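Folldale's carved post to come down, briefly, again

The Shepherd's Post, the carved oak column that has stood at the top of Folldale market place for 129 years, will be taken down in July so that its lower figures can be treated for rot. It is the second time the post has left town. On the first occasion it went away with eleven carved animals and came back with ten, and the town has been discussing the matter ever since.

The work will be done by Prins, the timber conservators based in Henance. They have asked for the post to travel lying on its back, well padded, with the owl facing upwards. The owl has already lost its beak twice.

Folldale's column tells the story of the valley from the bottom up: a flooded river, a ram, a quarryman with a very large hammer, various beasts, and at the top a shepherd looking towards Henance with an expression that local people have always taken personally. The guidebook calls the look "contemplative". The guidebook is printed in Henance.

Trouble has been brewing over the figure fourth from the ground. A display put up by the Weda local history centre last winter says it is an otter. A petition with 1,212 signatures says it is a stoat, and always has been. The population of Folldale is a little under 800, so the stoat evidently has friends elsewhere.

Weda says its reading rests on the carver's own bill, which charges for "one otter, wet". Supporters of the stoat reply that the bill also charges for a mermaid, and there isn't a mermaid. Prins has been asked to settle the question during the cleaning and has said, politely, that it treats wood and does not identify mammals.

The conservators will clear old varnish from the bottom 2 metres, where several generations of well-meaning people have applied whatever was in the shed. Early tests found boat varnish, fence stain and a layer of something green that Prins is still looking into. Soft timber will be cut out only where it can't be strengthened, and new oak will be left a shade paler so that anyone can tell which parts are original. The post will then go back on a stone footing with a gap beneath it for air, the lack of which caused most of the damage in the first place.

While the column is away, a painted plywood copy will take its place — full height, flat, and visible from the front only. The parish has asked that people don't lean on it. On the copy, the fourth figure has been left as an outline, which has managed to annoy both sides.

Lifting starts at six in the morning on a Friday, before the stalls go up. The top road will be shut until nine, and the bus to Henance will leave from outside the chapel. Anyone wishing to say goodbye to the owl is advised to come the evening before.

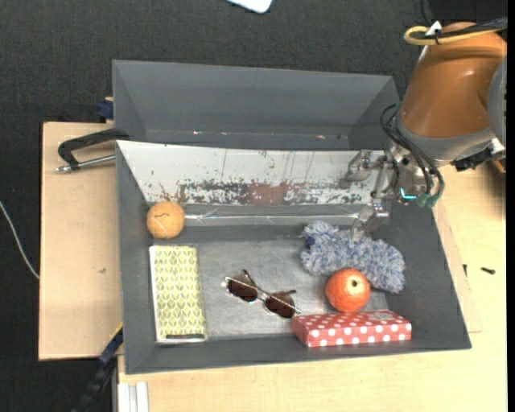
Also in Folldale

The bench by the ford has been mended. It now faces the other way.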